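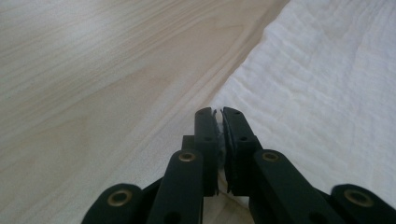
Let the slow hands teach

I have folded the same white cloth 446 times this winter, with a gripper in each hand, and I have come to think we choose our teachers badly. At Porneck we pick the people who fold fastest. Malathi Rajan, who plans our sessions, wants the count up, and I understand why. In January we recorded 3,921 folds.

But a fast folder corrects a bad pinch without noticing it. The fingers close on the edge, slip, close again, and the whole thing is over before anyone could say what the fix was. A slower person stops, opens the fingers and goes back for the edge — and that is the part the robot needs to be shown.

I would take 100 careful folds over a full day of quick ones.
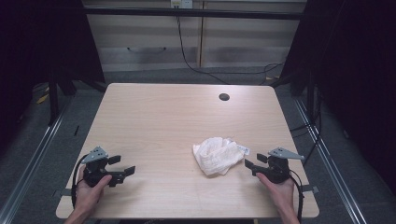
What I would change

Start each fold from a proper heap, never from a cloth laid out flat. Keep the fumbles in. At Girkow they delete them, and I think that is a mistake. And pay by the hour — paying by the fold gets you speed, and we have enough of that already.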